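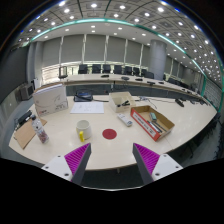 I have been moving old tracks off a Stanum handheld, and the job took longer than it should have. Most of the delay came from how the unit stores its logs, so I am writing down what I found before I forget it.

The Stanum keeps one active track and up to 100 saved tracks. The active track holds every point recorded since it was last cleared, with time and elevation. A saved track does not. When you save from the menu on the unit, the firmware thins the track to 500 points and drops the time stamps. A day on the Murnley loop normally comes to several thousand points, so the saved copy cuts corners on the switchbacks and comes out short.

The manual mentions the point limit in a footnote. It does not mention the time stamps.

## Getting the full log

The full data is still on the unit if archiving was turned on. Look under Setup > Tracks > Archive and set it to Daily. Connect the cable, wait for the drive to mount, and open the Archive folder. There is one GPX file per day, named by date in UTC. If you walk in the evening in a western time zone, expect the file to carry the next day's date, or the track to be split across two files.

My unit had archiving off until October, so everything earlier exists only in thinned form.

## Merging and cleaning

I use Lacerda for this. It opens GPX directly and joins segments in time order. Three settings matter:

- **Merge gap:** I set 2 minutes. Anything longer stays a separate segment, which keeps a car ride between trailheads from turning into a straight line.
- **Spike filter:** on, default value. It removes single points that jump off and come back.
- **Elevation:** leave as recorded. The option to replace it from map data smooths out small climbs.

Do not run the spike filter before the merge. It works per segment and treats the first and last point as fixed, so a bad fix at the start of a segment survives.

## Sending tracks back

Going the other way, the Stanum accepts routes and tracks in the GPX folder. Tracks over 1,000 points load but are truncated without a warning – the line just stops partway along. I simplify in Lacerda first and check the end point on the unit before leaving.

The Jerell bike unit takes the same files with no limit that I have hit so far. It ignores waypoint symbols and shows everything as a blue flag. I have not found a setting for that. Firmware on both units is current as of this week.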